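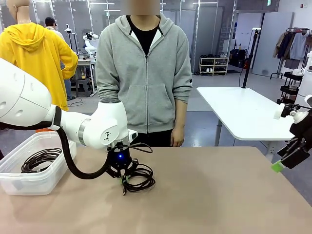

Three of the schools in our district got a grant letter in the same week, and I'm on the parent board of one of them, so when Killbridge said we could come see how they'd spent theirs I had my bag packed before anyone else answered the email. Killbridge is a K-8 a bit over an hour up the road from us, and their after-school science program started with 3000 dollars and a storage room. I wanted to see the storage room! I also wanted to know what they buy over and over, because that's the part our own application was fuzzy on. Cables, mostly. Thin black ones that end up in a heap of loops like the one on that tan tabletop, with a green bit poking out where the gripper has hold of it, and you can't tell which end belongs to what. I have a drawer at home just like it.

We got there right at dismissal, which I don't recommend. The parking lot was a river of kids and I ended up leaving the car by the Clesitz bakery and walking back (with a poppy seed roll, so no complaints). The front office gave us stickers and sent us down a long hallway that smelled like floor wax and oranges.

The program runs in two rooms. The younger group was building bridges out of craft sticks and loading them with bags of rice until they broke, and the noise every time one went was unbelievable. There are 20 spots in that group and a waiting list taped to the door, which the kids check like it's a cast list. One girl told me her bridge was "supposed to bend" and then showed me a drawing to prove it. I believed her.

The older group was across the hall and a lot quieter. They were working on a water project for Gudoneck Creek, where they'd gone in July to take samples, and they had the numbers up on chart paper with arguments written in the margins. I liked that they leave the arguments up. Somebody had crossed out "pollution" and written "mud??" next to it, and somebody else had written "both."

Okay, the money. The first 3000 went on tables, stools and a sink, and they'd do the sink again but not the stools, which wobble. The second year the Shibata fund matched it, another 3000, and that one paid for teacher hours. Everybody we talked to said the same thing about this: pay the teachers for the setup time, not only the time with kids. Our draft budget had zero for setup. I wrote that on my hand.

A few other things I scribbled down:

- Snack comes first. They tried it halfway through and lost half the session to crackers.
- The late bus is the whole ballgame. Before they had one, only kids with a ride could sign up.
- Sign-up forms go home in 5 languages now, and the office keeps extras by the door.
- Label the shelves with pictures as well as words.

I did ask about families who can't make the showcase night, and they're still working on that. Last spring they tried a morning version before work and it was packed, but the teachers were wiped out by noon. They might do one of each this year.

We stayed too long and got shooed out when the floors were being mopped. I'm typing up the budget part for our September meeting, and if you want to ride along on the next visit (we'd like to see the Gudoneck sampling day), leave your name on the sheet in the front office. Bring boots, the creek path is a mess.

Posted 31/08/2024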